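**tapeworm_82** — Mar 29, 2020

Month one with the arms at Dralberg and I have to gush a little. I came off the packing line to run the pair we call Duvia, and I go home with wrists that don't ache! My whole job now is watching, nudging, and writing down what they get wrong.

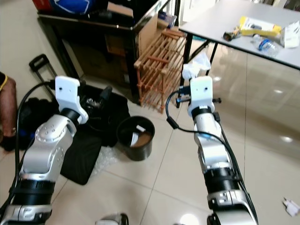
*Returns & Repack, Dralberg*

We logged 381 tries in March, mostly picking up trash and small packages. Slow? Oh yes. But I'm learning stuff I never got near in packing.

**fidmont_nights**

Glad for your wrists, but who does your old station? At Fidmont they moved 2 of us to "robot support" and never filled the gap. Everyone left just packs faster.

**tapeworm_82**

Fair. We split mine up, and I still cover lunch breaks. I'd like it in writing that nobody loses hours. 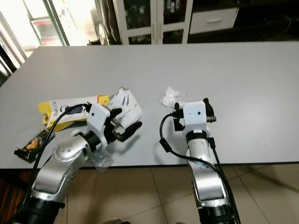 Sorting is where I think the job really changes, because you have to explain things your hands just knew. What counts as trash? The torn white packaging by the left gripper is an easy call for me, and so is the crumpled clear wrap near the front edge of the table, but the yellow-and-white box took us a long talk — keep or toss?

**peixoto_fan**

Keep, always. We toss boxes last. And I side with fidmont, ask about hours now.

**fidmont_nights**

Ask about pay too. You're training the thing.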